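**Finger alignment and linkage care on a two-handed gripper station (Flinow kit)**

*Mohsin Ansari*

Our group at Lemgate maintains a station with two hand-held grippers. The test objects are a comb and a mesh cup. After roughly 900 cycles, one gripper no longer closes evenly. Please advise on a suitable inspection procedure. 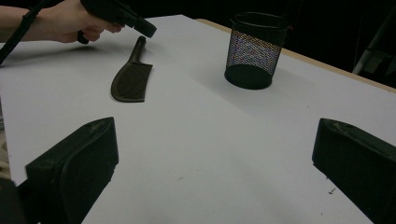
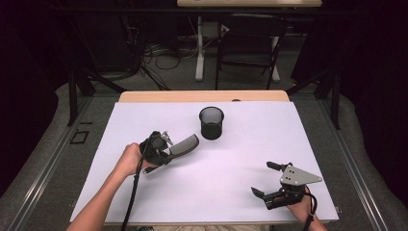
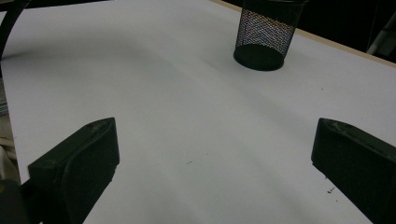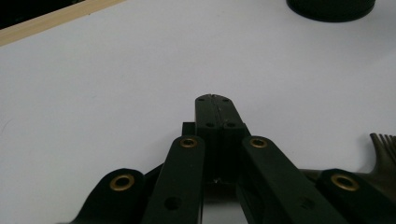 The manual gives an interval for the finger pads and none for the linkage. Should the arms be removed?

---

**Poul Bundgaard**

Removal is not recommended as a first step. Please proceed as follows:

1. Disconnect the cable.
2. Wipe the pads and the joints with a dry cloth. Do not apply oil.
3. Close the fingers slowly and examine the seam from base to tip.
4. If a gap remains, loosen the 4 finger screws by a quarter turn, close the fingers, and retighten.

Replace an eyelet only if its arm moves sideways by hand. Record the cycle count afterward.

---

**Nustix**

We had the same problem. Check the cable too, ours was pulling.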